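Zoltis 24 is ready for download

Since January 8, 2025 all members can get the new version of Zoltis, our small program for cleaning old files from Windows. It now needs only 96 MB of disk space and starts faster on older computers. Please close Zaltow before you install it, or the setup will stop with error 345. Your settings from August stay as they are. 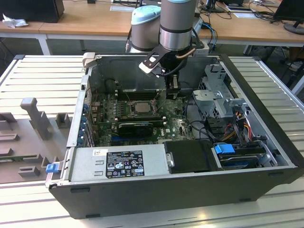
Inside a desktop computer, with the side panel removed.

Questions about the setup can be sent to the Melness help desk.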